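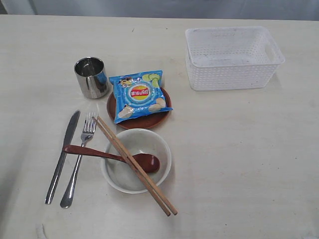

The table-clearing test at Erwood: dishes, cutlery, a bag of chips and the white basket.

Table clearing: a skeptic's update

Members have been asking when the arm on the back bench will be able to clear a table. I've been keeping the log for it since the project moved into the Erwood workshop, and my answer is that I wouldn't throw out your dish gloves yet.

The job sounds easy. Everything goes in the basket, with no particular order required. The build uses a Plekine arm kit, a gripper we printed ourselves and Broneseo's control software, which promises on its start page to handle "everyday objects in everyday homes." I'd like to meet the people who live in those homes. Mine has forks in it.

Forks and knives are the trouble. They lie almost flat, and the gripper has to get its tips under or around something barely thicker than they are. Now lay a wooden spoon across both handles, rest its other end in a bowl, and put a pair of chopsticks over the spoon. Go for the bowl first and you drag half the table with you. Go for the fork first and the spoon comes along for the ride. A person sorts this out without thinking. The software picks whichever object it feels surest about, and that is often the one at the bottom.

The polished steel cup is my other favorite. It picks up the colors of whatever stands near it, so with a blue chip bag close by, part of the cup is blue too. On Friday the software drew its outline around the bag and a slice of the cup and called the result one item. It gave itself a high score for this.

We have 551 attempts in the log. The plan calls for 2000 before anybody changes the gripper design, and I think that's too many. If the fingertips are too thick for a fork at attempt 551, they will be too thick at attempt 2000. I've said so at two meetings and am now saying so in print. Mallet, the thinner fingertip set, has been sitting in the parts drawer in a labeled bag all this time. Fitting it means 9 screws and a recalibration.

To be fair, the chip bag has gone better than I expected. The soft grip pads hold it well and I've stopped wincing when they close. Plates are middling — fine by the rim, hopeless when something is lying on top.

Bench time is open in the evenings through October. Bring your own odd spoons, and please put the basket back at the far side of the table when you finish, well clear of the dishes.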